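Rental Counters Should Publish Their Stock

Outdoor shops that rent gear tend to list prices and leave out quantities. Skultach, the outfitter on the Prallmont trailhead road, rents snowshoes, bear canisters and two-person tents. Its website gives the day rate for each and says nothing about how many are on the shelf.

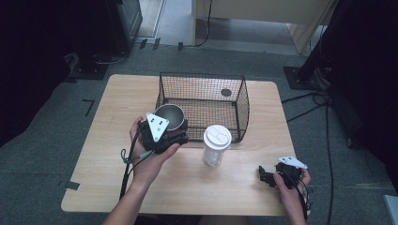 Stock counts matter most in December, when a shop with 18 pairs of snowshoes may get 200 calls. Small parts cause the same trouble as large ones. Straps, stove fittings and tent stakes need an open container where staff can see what is left. A black wire mesh basket on a light wooden table, with the wood showing through the grid, is the right class of equipment.

Cost is the usual objection. Danilo Policarpio, who managed the Layug store, put the daily count at 11 minutes. 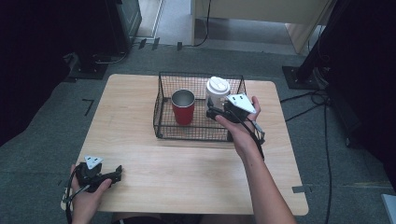 What a Count Should Include

The list should separate gear that is ready from gear under repair. Pendix posts one combined number, and a customer who drives up for a tent can find that it has no poles.

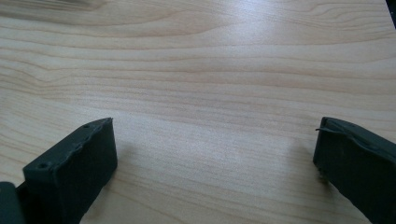 PRALLMONT, December

Skultach opens its counter at 7 a.m. A count posted at closing would reach most renters before they leave home. Bhupendra Ahuja has argued in these pages for online reservations instead. Reservations require software and deposits. A posted count requires a clipboard, and the shop should start there.
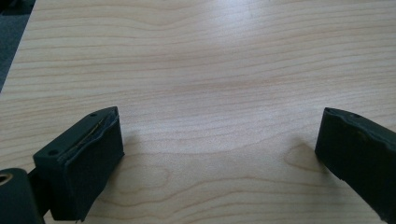 Tabletop, pale wood grain.

Renters can help by returning gear before closing.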